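Dultotby Old House Club Forum > Attics, Eaves and Odd Corners
Topic: Refinish the attic floor or leave it alone?

eavesdropper_jo wrote:
OK so I finally pulled up the carpet in our attic and found wood under it, all the way from the stairs to the back wall. The house is from 1919 and I'm guessing the floor is too, but what do I know. It's scratched up, there's a big dark stain by the chimney, and along the knee walls somebody painted a border in brown paint and quit halfway (why??).

My husband wants to rent a drum sander and take the whole thing down to bare wood. I kind of like it beat up. We're going to use the room for sewing and for guests, so it won't get heavy traffic. What would you all do? We'd like to have it done before my sister comes in May.

plankwalker wrote:
Put down the drum sander! I mean it. Those things will eat a groove in an old softwood floor before you even find the off switch. I did our upstairs hall that way and you can still see where I stopped to sneeze.

If it's pine or fir, clean it first. Mineral spirits, rags, open windows, and see what you've got. Half of what looks like damage on these floors is old wax.

tuckpoint93 wrote:
I'm going to disagree with plankwalker a little. A drum sander is fine if you keep it moving and start with a finer grit than the rental guy hands you. I've done 4 rooms with one and only regret the first. What I wouldn't do is sand before you check how much wood is left above the tongue. Pull up a floor register or look at the edge by the stairs. If it's been sanded before, you may not have another one in you.

eavesdropper_jo wrote:
No registers up there, but I can see the edge at the top of the stairs. I'll go look with a flashlight tonight. Husband is pouting about the sander already, lol.

Another question while I have you. Glossy or matte? He wants it shiny like a bowling alley. I'm worried it'll look wrong with sloped ceilings and only the one little window.
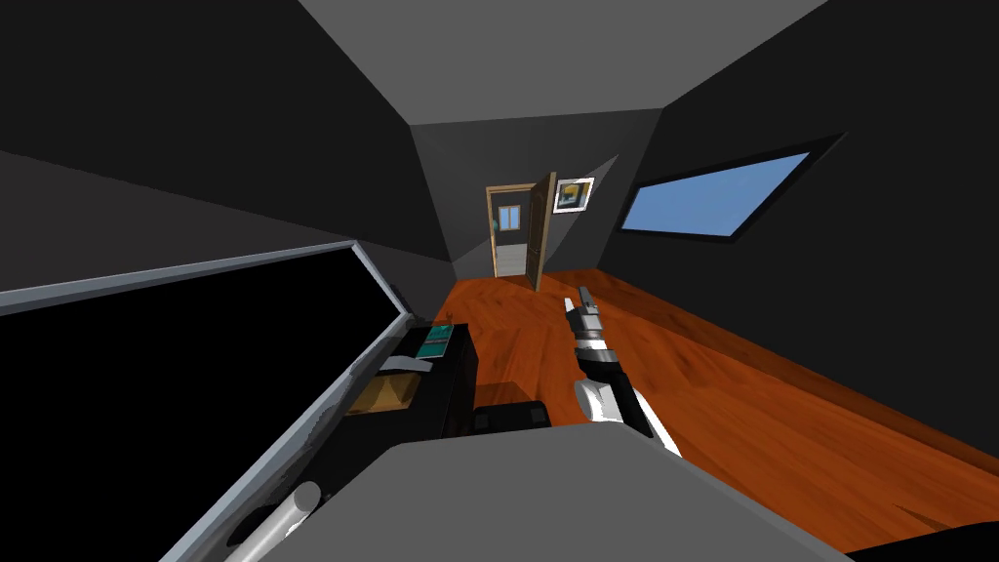 Attics, Eaves and Odd Corners Team, Dultotby Old House Club

mrs_gable wrote:
I'd go glossier than you think, Jo. A room under the roof with dark walls can feel like a tunnel, and a warm orangey wood floor with some shine on it does a lot to wake it up, especially if the brighter end is way down by the door. Ours has charcoal paint on the slopes (my idea, no regrets) and the floor is what keeps it from feeling like a cave.

plankwalker wrote:
Shine shows every single crumb, though. And every dog hair. I had gloss in the den for 5 years and I spent all of them on my knees with a dust rag. Satin is the way to go. You still get some glow off it, and you can have a life.

mrs_gable wrote:
It's an attic, plank. Who's up there dropping crumbs?

plankwalker wrote:
Guests! Guests eat crackers in bed, I've seen it.

tuckpoint93 wrote:
Whatever sheen you pick, do you want oil or water based? Oil goes amber over time, and on old pine that can get REALLY orange. Some people love it. I put it in our back bedroom and my wife calls it the pumpkin room. Water based stays a lot closer to what you see when the wood is bare, and you can be back in there the same evening in your socks.

eavesdropper_jo wrote:
Update! Went up with the flashlight. There's plenty of wood above the tongue, so I don't think it's ever been sanded. Then I tried the mineral spirits on one corner and wow, plankwalker, the rag came away BLACK and the wood underneath is gorgeous. Kind of honey colored. Even the chimney stain looks lighter.

So I'm leaning toward a good cleaning, hand sanding the paint border, and satin. Husband gets to pick the brand as a consolation prize.

plankwalker wrote:
Yesssss. Lay the used rags out flat outside to dry, please, don't ball them up in a bucket.

tuckpoint93 wrote:
And test that brown paint for lead before you put sandpaper anywhere near it. House that age, I'd bet money on it.

mrs_gable wrote:
I still say gloss. But post pictures when it's done!

eavesdropper_jo wrote:
Good call on the lead, I hadn't even thought of that. Getting a test kit tomorrow. Does anybody know if you can scrape a chip for those, or do you swab it right on the floor?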